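# My Year of Living by the Moon (Mostly)

I got into moon phases the way a lot of people do, by way of a bad haircut. A woman at my old salon in Pleston told me I should have waited for the waxing moon, and I laughed at her, and then I spent the next four months growing out bangs that refused to grow. I'm not saying the moon did it. I'm saying I bought a lunar calendar.

It's on my fridge now, next to the takeout menus, and it's full of my own scribbles. The printed part gives the phase and the sign the moon is passing through. The scribbled part is things like "cried at a yogurt ad" and "phoned Mom, went fine!!" If you'd told me at 25 that I would own a pencil just for this I'd have moved away from you on the bus.

The basic idea is simple enough. The moon changes signs every couple of days, so unlike your sun sign, which just sits there being you, the moon is always handing you a new mood. Moon in Aries and I want to repaint the hallway. Moon in Taurus and I want soup. Moon in Virgo is when I finally clean under the sink, and I've learned to leave that day free because once I start I end up doing the oven too.

My teacher in all this, if he'd let me call him that, is Michalis Katsaros, who runs an evening astrology class above the Apaza, a coffee place with terrible chairs. He starts at 8 on the dot and he does not wait for you. The first night I went, he drew my chart on the back of a flyer, looked at it for a long time, and said, "You have a Cancer moon and you have been arguing with it." Well, yes!

I'd always thought of myself as a full-on Sagittarius, you see. Passport in the drawer, big laugh, can't keep a houseplant. But a Cancer moon wants home, and familiar plates, and people who remember what you said last week. Michalis had me write down every time I turned down an invitation I supposedly wanted. It was a long list (longer than I've shown my friends) and nearly everything on it fell in the last stretch before a new moon.
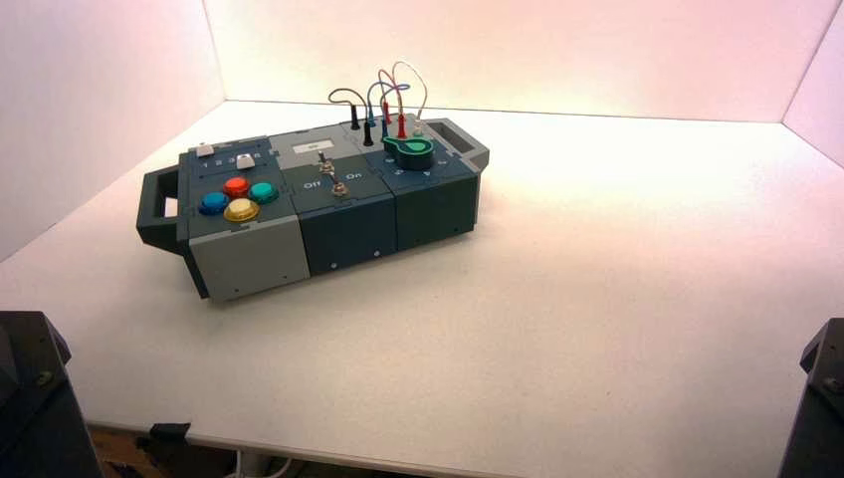 So I started planning around it. New moon is for starting things, so that's when I send the awkward email or sign up for the course. First quarter is when the thing I started gets annoying, and I used to quit right there - every single time, with pottery, with Portuguese, with a man named after a saint. Now I look at the fridge, see the half circle and give it another week. Full moon is for finishing, or for seeing people, or for lying awake at 3 a.m. feeling like somebody left a lamp on. The waning part is for throwing stuff out.

The throwing out has been the best bit by far. In July I did my closet during a waning moon in Capricorn, which Michalis says is a good, cold-hearted combination, and I got rid of a coat I'd hauled through 4 apartments without wearing. I sold it at the Grestitz flea market and bought a secondhand ephemeris with the money. That's a fat book of planet positions, 274 pages of tiny numbers, and I love it more than I ever loved the coat.

Do I check everything against it? No. I tried for a while. There was a month when I wouldn't make a dentist appointment without looking up the sign, and my sister said I was becoming hard to have lunch with. She was right. When the moon is void of course (that's the gap after its last big aspect, before it changes signs) you're supposed to avoid starting anything important, and I took that so seriously I once stood in a shoe store for twenty minutes waiting for Leo.

I also spent too much. There's an outfit called Hedirix that sells moon-charged bath salts, and between those and a private reading over video I was out 500 dollars before I'd learned to read my own chart. The salts smelled nice. The reading told me I was sensitive. A calendar and a pencil would have told me that for the price of a sandwich, so if you're curious, start there. Write down your mood before you look at the sign, or you'll cheat. I cheated for weeks.

Keep it going for a few full cycles and see what repeats. With me it was Scorpio, of all things. I'd braced for drama, and what I get is two days of wonderful sleep and a strong urge to read other people's biographies. Michalis thinks it's because my Cancer moon likes the company of another water sign. My sister thinks it's because I turn my phone off.

Next month there's a new moon in Sagittarius, my own sun sign, and I've got a ticket to visit a friend by the sea and a return ticket four nights later, which is the Cancer part talking. I've already packed the pencil.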